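Is the Wornau bench kit worth it for a small repair shop?
Posted by Eyvindur Ingvarsson

I'm looking at the Wornau bench kit: arm, gripper, teach pendant and 15 hours of remote setup help. The quote is 3,535 a quarter on lease. We would use it for repeated handling of small devices in a holder. I went to a demo in June and took pictures. The work was done on a varnished board laid over a slotted aluminum table.
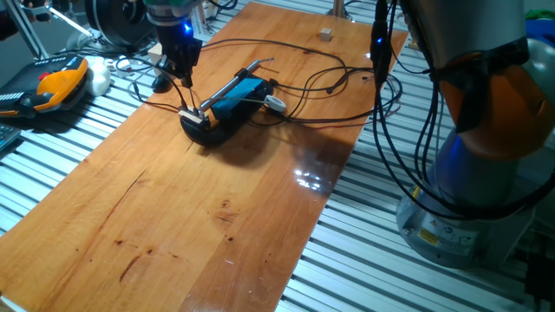 Tistberg: Ask what the lease covers before anything else. Ours left out the gripper fingers and we paid 1,074 for a spare set. Also ask who pays shipping if the arm goes back.

Brynhildur Bach
We have leased one for two years. The arm is fine. The holder matters more, so budget time for it. If the device sits even slightly off, you have to teach the point again. Cables are the other thing. Strap them along the arm and leave slack at the wrist. 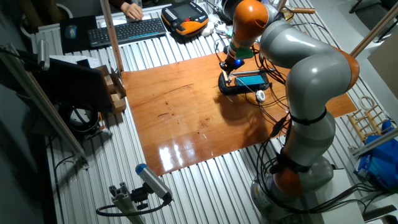 Arm over the holder, pendant at the back of the table.

Setup help is by video call and they are good, but they don't answer after noon on a Friday. Save your programs to a second place before every update. I lost 59 taught points by skipping that. 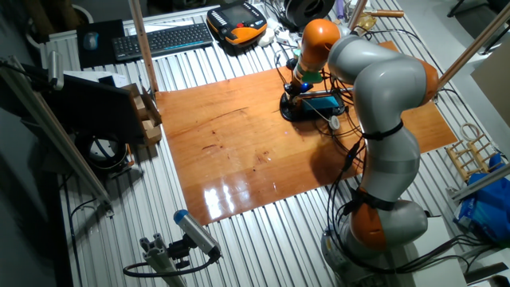
I would also ask for a trial month with your own parts. They agreed to it for us when we asked in writing.

Kamata
depends what you are handling. we went with Mastby, cheaper, slower support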